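Girkbridge workshop, notebook, October

Kettle on, heater on, and back to the play food at last. I had meant to get to it before the weather turned, but the shelving took up most of September and I couldn't face sorting anything until there was somewhere to put it. The whole lot is going into play kitchen sets for the toy library, and I would dearly like to have them boxed before the clocks change.

Stock as it stands: 62 pieces washed and dried, 13 still in the sink tub with labels that won't soak off, and a carrier bag I haven't dared open. The Hajji crate was by far the nicest, hardly a scratch on anything, and the Dromix one needed two goes with the washing-up brush. I do like this part of the job, I must say, there's something very cheering about a table with vegetables all over it.

Tried a small starter set on the pale wooden table this afternoon, just to see how it looked spread out: carrot, blue cup, little scalloped plate, knife with the yellow handle, something round and red, and the aubergine half.

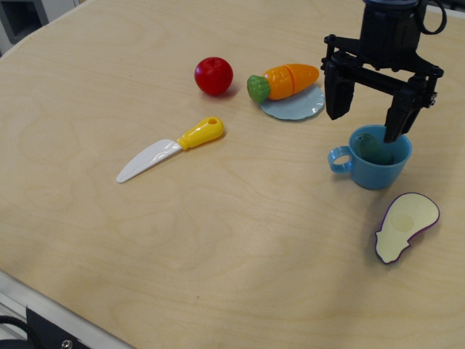
I'm fond of that aubergine. A cut face with a proper seed area and the purple skin running round the edge is much more use than a plain lump, as the children can see what's inside without anybody having to explain it. If its other half turns up in the carrier bag I shall be very pleased, but I'd put it in a set regardless.

The seam in the carrot is worth a note too. Our old ones from Irkutside had gone slack at the join and the tops kept ending up under the radiator, so please give every two-part vegetable a good tug before it goes in a box. Anything that feels loose goes in the mending tray (the biscuit tin with the dented lid, second shelf).

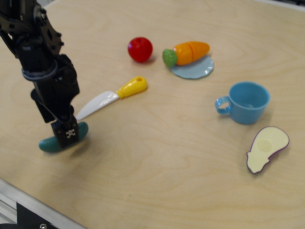 Plates are the sticking point. We have over 60 vegetables on the books if I include the tub, and nowhere near enough plates to go with them, so I'm minded to put one plate and one cup in each set and leave it at that. Pale blue goes with everything, anyway. Knives one to a set as well, and do look at the blade edges for burrs, a rub with the fine paper sorts most of them out.

Still to do: open the carrier bag, find the lid for the big box, write out the contents cards (large letters this time, please, the last lot were impossible to read across a room). More drying racks wanted too, if anybody is passing the hardware shop. Tub water needs changing tonight and I've left the labels to soak with a drop of oil.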